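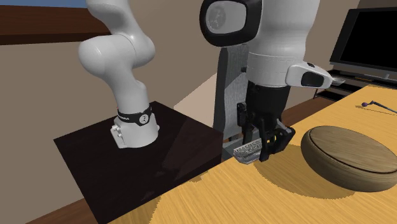

Plornovico Ferry Timetable Collection: README

Robichaud Transport Archive, Collections Office
November 26, 2018

The Plornovico Ferry Timetable Collection contains transcribed passenger timetables for the ferry services that operated on Lake Plornovico and the lower Civon River. The source material is 823 printed sheets and folded cards held by the Robichaud Transport Archive. The collection is issued as plain text files and may be opened in any spreadsheet program.

This README describes what the files contain, how they were prepared, and what users should keep in mind before drawing conclusions from them. It replaces the short note that came with the February release.

Contents

The release is made up of 19 files. Thirteen of these are route files, one for each ferry route on which scheduled passenger service is documented. The remaining six are supporting files:

sheets.csv — one row per printed sheet, with the archive shelf mark, the issuing company, and the dates of validity as printed
landings.csv — a list of landings with standard names, variant names, and the bank or shore on which each stood
operators.csv — company names and known changes of name
notes.csv — footnotes and printed remarks, keyed to the departures they apply to
fares.csv — adult and child fares where these were printed on the timetable
changes.txt — corrections made between the February release and this one

Each route file has one row per departure per landing. A boat that called at five landings will therefore appear as five rows sharing the same sailing code. Users who wish to count sailings should count sailing codes and should not count rows.

Main fields in the route files

sheet_id: the sheet from which the departure was taken. Matches sheets.csv.
sailing: a code assigned by the archive. It has no meaning outside this collection.
landing: standard name of the landing.
landing_printed: the name exactly as it appears on the sheet, including misspellings.
time_printed: the time as printed.
time_24: the same time converted to the 24-hour clock.
days: days of operation, written out in full.
season: summer, winter, or all. Left blank when the sheet gives no indication.
note_ref: link to notes.csv, if any.
confidence: high, medium, or low, as judged by the transcriber.

A blank cell means that the sheet gives no information. A dash means that the boat is shown as passing the landing without stopping. These two cases were confused in parts of the February release, and users of that release are asked to replace it.

How the files were prepared

Every sheet was transcribed by hand from the paper original. Two staff members worked on each sheet separately, and their versions were compared line by line. Where the two versions differed, a third person returned to the original and made a decision. If the original could not settle the matter, the reading was kept and marked as low confidence.

Obvious printing errors were left in the time_printed field. In the time_24 field they were corrected only when another sheet from the same season supplied the right time. The most common error of this kind is a morning boat printed under an afternoon heading. The Civon Landing card for the winter service repeats this mistake in three successive printings, and the corrected times rest on a wall poster held in the same box.

Landing names required more judgment. Companies often used different names for the same place, and one company used the same name for two piers on opposite shores. The archive adopted the spelling used on the county survey map wherever a landing appears there. For the rest, the most frequent printed form was chosen.

Coverage and known gaps

Coverage is uneven. The eastern shore routes are well represented, largely through the bound office set of the Pironent Steam Packet Company, which came to the archive complete. The western shore was served by several small operators who printed little and kept less. On two western routes, nearly 25 sheets are known from a printer's order book, and no copy of any of them has been found.

The following limits should also be noted:

Freight-only sailings are excluded, even when printed on the same sheet as passenger sailings.
Excursions are included only if they ran on a regular schedule. Single advertised trips were left out.
Handwritten changes on the sheets are recorded in notes.csv and do not alter the times in the route files. It is rarely clear who made them or when.
Fares are missing for the upper river, where they were collected on board and posted separately.

A timetable records what a company intended to run. It does not show that a boat sailed, or that it sailed on time. Low water on the Civon regularly closed the upper landings in late summer, and notices of suspension were seldom kept. Researchers interested in actual service should use the landing master's books, which are open to readers by appointment.

Suggested uses

The collection has been used for local history, for family research, and in school geography projects. It is suited to questions about travel time between settlements, the growth and decline of particular landings, and connections with the railroad at Pironent. It should not be used to estimate passenger numbers.

Terms of use

The transcriptions may be copied, shared, and adapted for any purpose, provided that the archive is credited. The suggested form is: Plornovico Ferry Timetable Collection, Robichaud Transport Archive. Images of the original sheets are not part of this release and must be requested from the reading room.

Corrections

Corrections are welcome and should quote the sheet_id and sailing code. Accepted corrections will be listed in changes.txt with the next release.

Comments (4)

lakeshore_reader
Thank you for keeping the printed spellings. My grandmother's village only ever appears under the old name and I had given up finding it.

Guest
Is the Sunday church boat counted as an excursion? I can't find it in the eastern files.

Robichaud Transport Archive
The Sunday church boat is treated as a scheduled sailing. Please search the days field for "Sunday only" and check note_ref — the word "church" appears only in notes.csv.

Guest
Found it, thanks. It also stops at the mill pier, where I didn't think anything called on a Sunday.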